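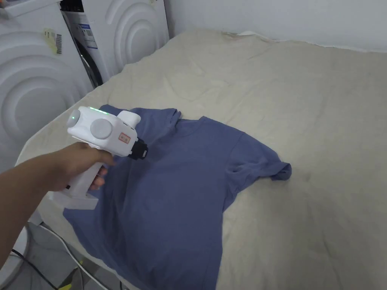

Handheld gripper over the T-shirt, jaws at the collar.

Progress report to Stutia, Friday, March 1, 2019
Handheld grippers, setup and upkeep
From: Nattawut Chaimongkol

Hi all, a quick one from me this time, mostly nuts and bolts. The grippers are up and running on the bed station and I'm a lot happier with them than I was in September (remember the jaw that drifted shut by itself? gone!). We stripped it, cleaned the pivots and put in the spring set from Jerkico, and it has been through 1000 open-close cycles on the bench with no play I can feel.

My startup routine is short now. Power on, wait for the green strip, squeeze the handle all the way twice, then a few trial pinches on a shirt collar before I log anything. If a pinch slips I wipe the jaws and go again. Thin cotton is still the fussiest thing we handle, so I always start with a T-shirt.
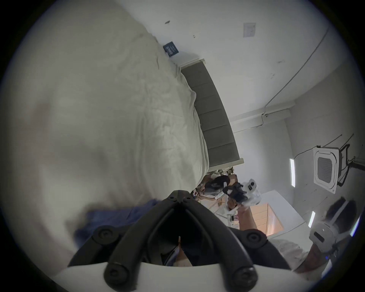 Gripper fingers over the duvet, headset on at lower right.

The headset side took more fiddling than I'd planned. We lost most of a week to the position of the fingers lagging behind the hand, and the fix was a settings file Nijs sent over. I've saved a copy with the Lisine notes so we don't have to hunt for it again.
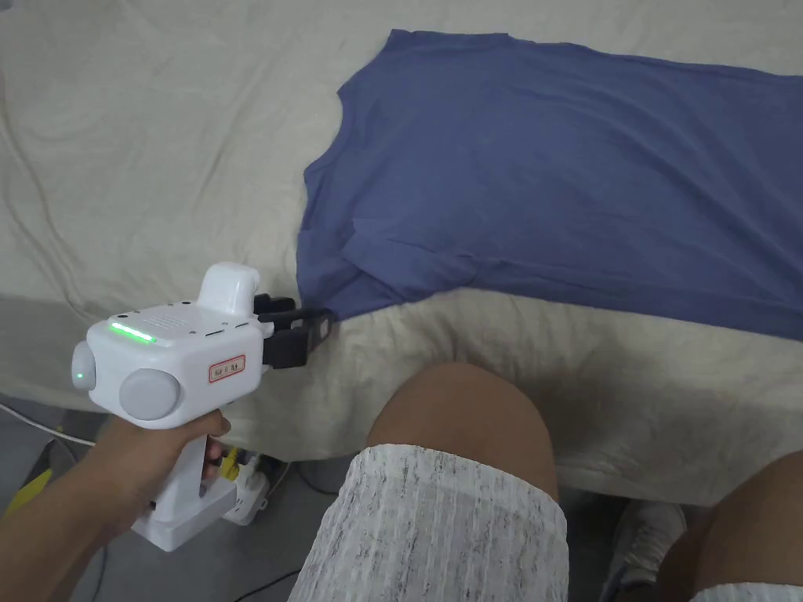
Sleeves are where I've been spending my time lately. Coming in low from the side works way better for me than reaching down from the top, and it's easier on the wrist too. I'd like to write that up properly for the next person who trains on these.

Money: we've used 2000 of the 3000 in the parts budget. What's left should cover 2 spare jaw sets and new cables. Could you let me know if I can order the jaws now? Jerkico is slow to ship.

Nattawut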